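Sorting and Storing Large Toy Building Blocks

Guidance for playrooms, waiting areas and lending collections
Issued by the Chaturvedi Toy Library, Materials Care Section
Prepared by Bimla Dixit and Harsh Khurana

Purpose

This page sets out the procedure for sorting, checking and putting away large plastic building blocks. It applies to all mixed sets held by the library and may be used by partner sites that borrow from the collection. The collection currently stands at 2,920 pieces, most of which arrived as donations without their original packaging. Mixed sets are therefore the rule, and staff should not attempt to rebuild a manufacturer's set unless a borrower has asked for one.

What you will need

A clear table with a smooth top
One shallow bowl for very small pieces
Lidded storage tubs
Two soft cloths, one damp and one dry
Set cards and a pencil

Step 1. Prepare the table

Wipe the table and allow it to dry. Remove papers, cups and any pieces left over from an earlier set. Sorting should be done at table height. Work on the floor is permitted only for sets too large for the table, and a mat must be used.

Step 2. Lay out the blocks

Empty one tub at a time. Tip it gently and spread the contents by hand until no block is resting on another, apart from those that are still joined. Joined blocks are to be separated at this point. Hold the lower block flat against the table and rock the upper one from side to side. Do not use a knife or a screwdriver.

Step 3. Sort by shape first, then by color

Color is the first thing most people reach for, and it gives a quick result, but it leaves bricks, rounded pieces and cylinders mixed together in every group. Begin with shape. Studded bricks form the main group. Rounded and curved pieces form the next, and cylinders are kept apart from both. Once the shapes have been separated, each group may be divided by color if the set is large enough to justify it. Sets on a Fasen card are sorted by shape only.

Where green and teal pieces appear in the same set, treat them as separate colors and compare them side by side under good light.
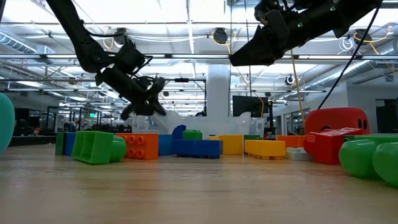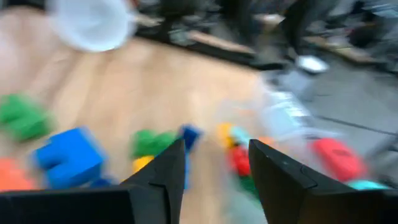
Large blocks in mixed colors on a light wooden tabletop.

CONETTI, January 3, 2018 — The following steps were revised by the Materials Care Section and replace those on the June card. Sites holding a printed copy should discard it.

Step 4. Check each piece

Run a thumb along every edge. Set aside any block with a crack, a sharp corner or a stud that has been bitten or flattened. Look inside hollow blocks, where crumbs and paper tend to collect. A block that no longer grips its neighbor may stay in the set if it is otherwise sound, but it should be noted on the card as "loose fit."

Step 5. Clean

Wipe each piece with the damp cloth and then with the dry one. Blocks must be completely dry before the lid goes on the tub. If a set needs washing, use warm water and mild soap, rinse well, and leave the pieces overnight with their hollow sides down.

Step 6. Put away

Place the heaviest bricks at the bottom of the tub and the rounded pieces on top. Fill the tub no more than three-quarters full. Very small pieces are removed from the bowl, bagged and sent to the desk; they do not go back into sets lent to children under 3.

Complete the set card with the shape groups present, the date and your initials. Tape it inside the lid.

Questions about damaged pieces should be directed to Valentina Ledesma. Requests for tubs and blank cards are handled by Dinesh Tiwari at the Lurkix Street desk, where cards are supplied in packs of 2.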